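About Kosoria

G'day, and thanks for clicking through! I'm Themis Mavromatis and I run Kosoria, a small bookbinding and paper repair school up the back of an old produce store in Skurnurport. If you've got a cookbook that falls open in three pieces, or your nan's hymnal has lost its spine, you're in the right spot.

I came to this sideways. I was a school librarian for years, and the part of the job I liked best was the mending trolley (everyone else hid from it). When the library was merged with the one across town I took my severance, bought a second-hand nipping press and told my family I'd give it a year. Almost 40 terms later I've still got the press, and it still squeaks.

We run evening classes, school holiday sessions for kids and a slow weekend course called the Drondemholm, named after the street I grew up on. In the Drondemholm you take one battered book from home and bring it back to life over a whole term. You'll learn to sew sections, line a spine, cut boards and cover the lot in cloth. Some people finish early and start on a second book. Some people spend nine weeks picking old sticky tape off one and have a lovely time.

Roscoe Thibodeaux teaches with me. He looks after the sewing side and has strong opinions about linen thread, so don't turn up with polyester. Yupin Kaewkla does our marbled papers, and she'll sell you offcuts by the bundle if you ask nicely. Kids' sessions are mostly folding, pamphlet stitch and zines, and they get loud!

A word on glue, seeing as it's what people email me about most. We use wheat starch paste for anything old or precious, PVA for new cases, and ordinary glue sticks for zines and mock-ups. Please keep all three away from your photo albums until you've had a chat with us.

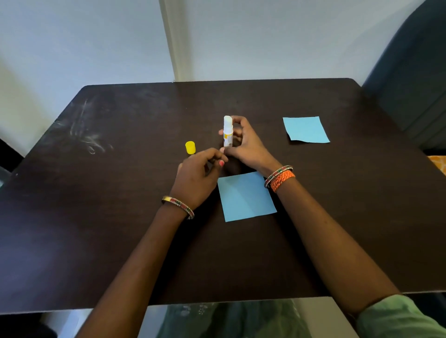 Yupin Srithong wrote to us after her first term to say she'd signed up to fix one dictionary and now couldn't walk past an op shop without checking the hinges on every hardback. She also reckoned the chairs could do with cushions. Fair call, and we've got them now.

Classes are capped at eight. Bone folders, knives and cutting mats are supplied, and there's a kettle. New terms open in February and September, and the waiting list is just me with an exercise book, so drop me a line and I'll pop your name in. Parking's easiest round the back, next to the Hajji bakery, where the cheese pies are usually gone by noon.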